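Urkton
Products / Filing and finishing / Refill clips and folders
Spring clip and prong folders, single and boxed
Item 1365

Right, the long version of this page. If you only want to buy folders, the order details are at the bottom and you can skip everything I'm about to say. If you own a Skolum folder feeder, or you're thinking of getting one, please read the bit about the clip fault first, as it's the reason this page got rewritten.

These are plain card folders with a metal fastener down the middle. We've sold them for years to people who file by hand, and they're great for that. Then we started supplying the Skolum, a desktop robot arm that picks a folder off the stack, opens it, works the clip, drops the punched sheets on and shuts the lot again. I love the thing. I was the one who pushed for us to stock it, so I get to be the one who writes about what went wrong with it!

What went wrong

On the version 2 arm, the gripper closes on the clip bar and lifts it until the force reading says the bar has let go. With a stiff clip that works nicely. With a clip that's been opened a good few times and gone a little soft, the reading drops too early, the arm thinks the bar is free and moves off sideways while the bar is still held. Best case you get a bent prong. Worst case the bar comes up under tension and snaps back down, and if somebody has leaned in to help the folder along (I've done it, everyone does it) their fingertip is right there.

One customer had a nasty pinch and a blood blister in the first month. Nothing broken, thank goodness, but it shouldn't have happened at all. We also had 11 reports of bent prongs, which I'd put down to a bad batch of folders. I was wrong about that and I'm sorry to the people I sent replacement boxes to, because the new folders would have gone the same way once the clips had loosened up.

To get to the bottom of it I went back to doing the job by hand, over and over, with the arm switched off. You learn a lot that way. The bar and the prong don't want to be pulled in the same direction, and I'd never noticed, because your hands just sort it out. One hand steadies the bar, the other goes for the prong. The arm had a single gripper trying to do both jobs.

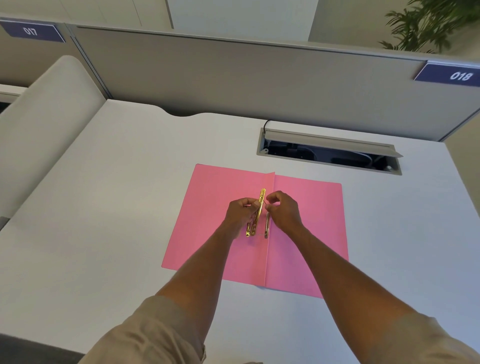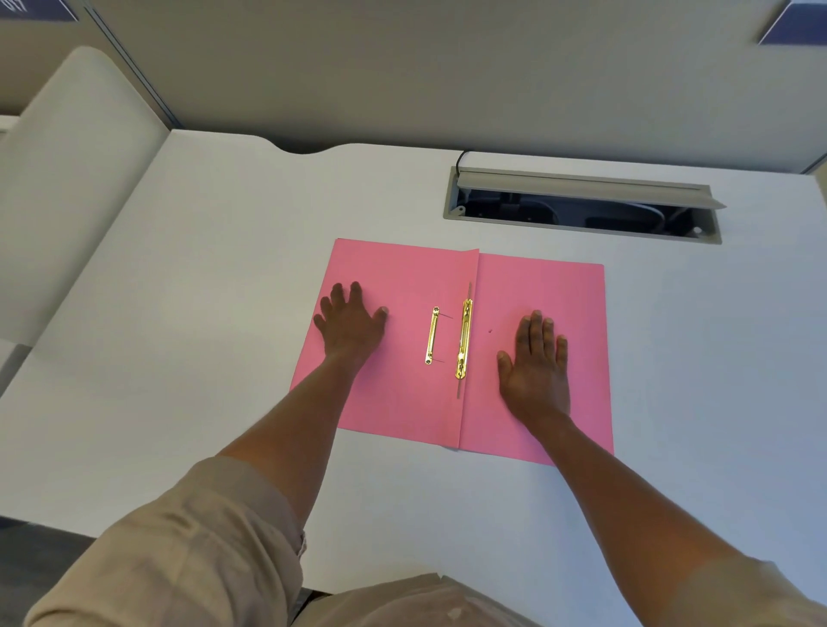 Hands on the pink folder and its gold-coloured fastener.

Mattes Buschmann
Product lead, desk equipment, Urkton
February 28, 2024

So, what we did about it. Maarten Hermans at Koster, who look after the arm's control software, spent a week going through the logs from our test unit. We ran 261 folders through it with a mix of fresh and tired clips, and the early drop in the force reading showed up clearly once he'd lined the runs up side by side. His fix makes the arm wait, check the bar a second time with a very gentle nudge, and only then move away. If the second check looks odd it stops dead and shows an amber light. It doesn't try again by itself, which I know some of you will find annoying. I'd still much prefer an annoyed customer to a pinched one.

There's also a new part called the Zolbridge. It's a little padded foot that sits beside the gripper and holds the folder flat on the desk while the clip is being worked. Before that, the card could ride up along the fold and carry the fastener with it, so the gripper was chasing a clip that had moved. The foot is soft, it comes down slowly, and it fits with two thumbscrews. If you bought a version 2 arm from us, you get one free. Send me your order number and I'll post it.

Until you've had both the update and the foot, please do this:

Switch the arm off at the wall before you touch a folder that's stuck in it. The pause button is NOT enough, the gripper keeps its hold while paused.

Keep hands out of the marked area while it's running, even if you can see it's about to fumble.

Retire any folder whose clip feels loose when you open it yourself. It'll do perfectly well in a drawer.

Don't turn the grip force up to get past a jam. Leave it at 70 on the dial, where it was set when you got it.

If a prong does bend, you can usually straighten it by hand. Lay the folder open on a flat desk, take hold of the bar with one hand so it can't jump, and ease the prong back with the fingertips of the other. Go slowly. If it kinks, bin the folder, as a kinked prong will catch on the sheets and tear the holes. Press the covers out flat afterwards and have a look along the fold before it goes back in the stack.

A few things people have asked

Are the folders themselves faulty? No. The folders haven't changed, and if you file by hand there's nothing you need to do.

Does this affect the version 1 arm? No, it has a different gripper and it doesn't measure force in the same way. It's also a lot slower, as its owners like to remind me.

Will you take my version 2 back? Yes, if you'd like. Full refund until the end of April, and we pay the carriage. After that we're back to the usual returns terms.

Do I need an engineer for the update? You don't. It goes on from a memory stick and the arm restarts itself when it's done. Take any folder out of the gripper first, please, and keep clear while it finds its home position, because it swings wider than you'd expect.

Ordering

Folders come singly or by the box, and pink is the colour we keep most of. Other colours to order, allow a bit longer. Metal fastener already fitted. Please say on the order if they're going into a Skolum and I'll make sure you get a box from fresh stock.

Version 2 arms are back on sale with the update loaded and the Zolbridge foot in the box. Spare feet and thumbscrews are listed under Accessories.

Questions about the fault come straight to me, so use the contact form and put "clip" in the subject line.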